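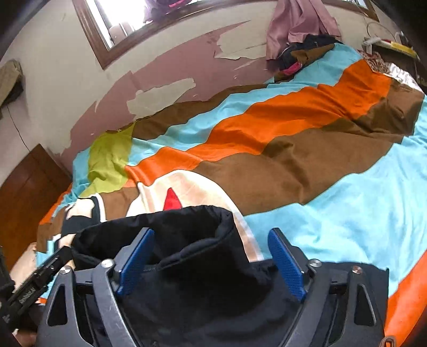
Black fabric held between the blue pads of the hand-held gripper.

Filed under: Project Updates

Hi all at Skollum! Not our smoothest month. We logged 1,615 grasps, then found the width sensor had been drifting, so 600 of them are junk (ugh). Kuhlmann is sending a new sensor, and we've paused dark clothing until it's fitted. I'd like to redo those in April, same budget!

Jekus | Contact | Back to top
We use cookies to improve this site.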